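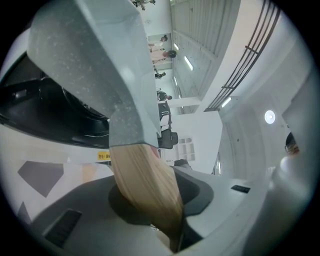 Re: [posticeria] Mechones rubios: lavado, puntas y cómo guardarlos

De: Elsa Magnusson
Para: lista posticeria
Hora: 18:40

Fulgencio Toledo escribió:

> Buenas tardes a todos. Tengo que preparar 4 postizos rubios lisos para la
> función de mayo y el pelo me llega en mechones sueltos, atados por arriba.
> Dos dudas. La primera, si lo laváis antes de coser o cuando el postizo ya
> está montado. La segunda, si cortáis las puntas rectas o las dejáis como
> vienen. En la última peluca las igualé y desde la fila tres parecía un
> cepillo.
>
> También me interesa saber cómo guardáis lo que sobra. Yo lo tenía en una
> caja de zapatos y se ha hecho un nudo.
>
> Fulgencio

Hola, Fulgencio:

Contesto por orden.

Lavado. Siempre antes de coser y con el mechón atado. Agua templada, champú suave muy diluido, y se pasa la mano de arriba abajo, nunca en círculos. Después lo cuelgo por la atadura y lo dejo hasta el día siguiente. No uso secador. Si el pelo es teñido, haz la prueba con un mechón pequeño, porque algunos rubios cambian de tono al mojarlos la primera vez y luego no casan con el resto.

Puntas. Déjalas como vienen. En la foto el pelo es de un dorado pálido, liso, y el mechón se estrecha un poco al bajar. Esa caída es la que yo busco en un postizo rubio. Si lo cortas recto se nota enseguida, y en los tonos claros más que en los castaños. Cuando hay que acortar, prefiero hacerlo por el lado de la atadura, antes de montar la cortina, y perder esos centímetros arriba.

Color. Míralo colgado y a cierta distancia. Sobre la mesa, con el flexo encima, todos los rubios parecen el mismo. Yo saco los mechones al pasillo y los comparo allí de dos en dos – el que se ve más amarillo va a las capas de abajo.

Peso. Para un postizo de nuca completo calculo 200 gramos. Con menos se transparenta la base. Kumiko Hirano trabaja con menos, pero ella cose más tupido que yo y tarda el doble.

Guardado. Cada mechón en su funda de tela, estirado, con una etiqueta en la atadura. Apunto largo en milímetros y lote: el último que guardé pone "355, lote 859". Para el polvo me basta con una sábana vieja por encima. El plástico cerrado lo dejé hace años, cargaba el pelo de electricidad y luego no había forma de peinarlo.

Lo del nudo tiene arreglo si no está apelmazado: peine de púa ancha, empezando por las puntas y sujetando más arriba con la otra mano. Lo que se quede en el peine guárdalo aparte, sirve para rellenos.

Me queda una duda a mí. ¿Alguien ha comprado aguja curva de Hinia últimamente? La que tenía se ha despuntado y no sé si siguen haciendo la fina.

Un saludo,
Elsa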